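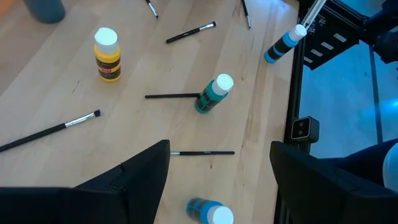
Yellow, teal and blue acrylics with the brushes, sharing the tabletop at pack-up time.

Taming the paint table

I love a good painting afternoon, and I've come to love the ten minutes after it almost as much! Acrylics are so easy to live with once you get a little routine going, so these are the habits that have stuck at our place in Vernville.

Caps first. Wipe the rim of every flip-top with a damp rag before you snap it shut. Dried paint in the hinge is what makes a cap crack, and a stuck one comes loose after 2 minutes in warm water (pat it dry before you open it, or you'll thin the paint).

Sort the bottles by color family, blues and teals together, yellows with the warm shades. I keep 14 in a shallow drawer, labels facing up, and it's such a treat to open!

Brushes need cool water and a drop of dish soap. Work it in gently with your fingers, right up to the metal part, and rinse until the water runs clear. Then reshape the tips and lay them flat on a towel overnight. Once they're dry they can stand in a jar, bristles up.

Spots on a wooden table? Catch them fresh with a damp cloth. For dried ones I use an old plastic card, held nearly flat and pushed along the grain, and 3 or 4 slow passes usually do it.

Next up: what to do with leftover paint on the palette.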